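Notes for the June talk, art teachers' meeting, afternoon slot
Working title: Do we grade the sketchbook or the kid who keeps it?

Slide 1 (title only)

Start without the thank-yous, they eat four minutes. Say who I am, say I teach middle school art and have done it long enough to have required sketchbooks, dropped them, required them again and dropped half of them.

Say up front: I'm not against sketchbooks. I keep one. I'm against what we claim for them.

Slide 2: the claim

Read the line from our own district handout aloud, slowly. "Daily sketchbook practice develops observation, confidence and creative independence." Ask for hands: who has this or something close to it in a syllabus? Mine will be up too.

Then ask what we'd accept as proof. Wait. Let it be uncomfortable.

My guess at the answers: the drawings get better, the kids say they like it, parents like it at open house. Take them one at a time but keep it short.

The drawings get better. Sure, between September and spring a twelve-year-old's drawings get better. They also get taller. I have never seen a class without sketchbooks set next to one with them, same teacher, same units. I tried to do that myself and will get to how badly it went.

Slide 3: the Widness sketchbook plan

Some people in the room use it, so be fair. Weekly prompts, a rubric, a sticker sheet for the inside cover. The prompts are decent. "Draw your shoe from the side the shoe store doesn't show" is a good prompt and I stole it.

What bothers me is the rubric. Points for a filled page, points for shading, points for a border. A border! Ask what a border has to do with looking at anything. A kid who draws one honest ear in the corner of a page and stops loses points to a kid who fills the sheet with wallpaper. We trained them to fill paper. I've got boxes of filled paper.

(If someone says the rubric can be adapted: yes, and then it's your rubric, so why buy theirs.)

Slide 4: what I did

Two sections of seventh grade. One had a required book, five pages every two weeks, graded. The other had loose paper in a folder and a standing invitation to draw, ungraded. Same lessons otherwise: contour, value scale, still life with one light, then the Demchenko unit, where they paint the same pear three times with a limited palette.

At the end I gathered everything. 834 pages from the required section. 356 from the folder section.

PAUSE. People will write down the big number. Tell them to stop writing.

Slide 5: the pages nobody graded

I pulled pages where I could see the kid had looked at something. My test was simple and a bit rude: is there a line here that you couldn't make up? A crooked handle, a shadow going the wrong way for a cartoon, a thumb that is too short the way thumbs are too short from the front.

I sorted them alone, knowing whose was whose. Say this before somebody else does. It's a weak test. I also had stronger drawers in the folder section, by luck of the schedule, and they met right after breakfast while the others came to me after lunch. So I can't tell you the folder won. I'm not giving the sorted totals for that reason, even if asked twice.

What I can tell you is that the big pile took me a whole weekend, and most of what I learned from it is that my students own rulers.

Slide 6: copying

Copying from phones. In the required books there was a lot of it, and it always showed up late in the two weeks. Cartoon eyes, sneakers, the same rose. I used to write "try drawing from life!" on those pages. I'd like to have that ink back.

Don't rant about phones. Copying is an old way to learn and I copied horses for years. The problem is copying for a deadline, and the deadline was mine.

Slide 7: materials, quick

The Gramness pads have paper too slick for soft pencil, everything turns to gray mush by the third handling. Plunard newsprint is cheap and takes charcoal nicely but yellows, so don't promise parents a keepsake. I don't believe better paper makes better looking. I do believe bad paper makes a kid quit early.

One soft pencil, one hard pencil, one pen. The pen matters. With no eraser they slow down by themselves, or some do.

Slide 8

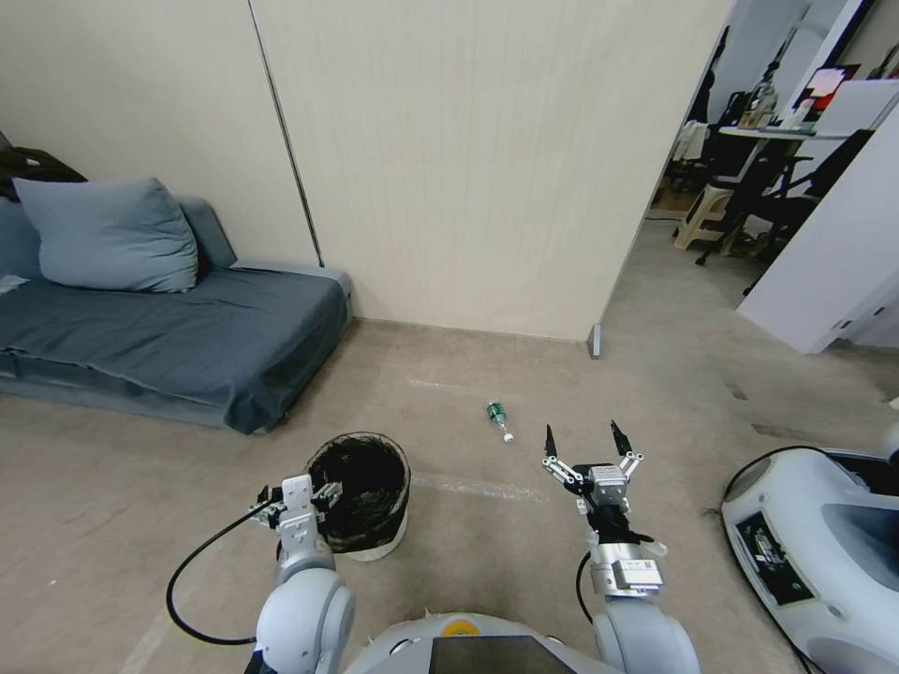
Orysia Stetsiuk told me after the first version of this talk that I was being unfair, that for her quiet students the graded book is the only place they get noticed, and if it's optional they'll vanish politely into the back row. Read that to the room in full.

I don't have a good answer. I think she's right about those students and I think the grade is a strange way to notice somebody. She'd say it's the way we've got. When I asked whether she had read every page, she said no, she reads the ones with the corner folded down. Her students fold the corner if they want her to look. I've since tried it and I like it, and I distrust how much I like it, seeing that I've liked every system in its first month.

Slide 9: what I do now

Go slower here, they'll want to copy it.

- Ten minutes of drawing from an object at the start of class. I draw too.
- A book or a folder, their choice, and they can switch.
- Folded corner means please look.
- I grade one page a term. They pick it and tell me out loud what was hard to see.
- No borders.

The talking part takes forever with a class of 29. I lose most of two class periods to it. Somebody will ask about that, and yes, I'd spend them that way again, but I wouldn't swear to it in front of a principal.

Slide 10: questions

If it's quiet, ask who has kept a student's sketchbook page on their own wall, and what was on it. Leave the ear drawing up on the screen while they talk. Handouts are by the door, the pear palette is on the back.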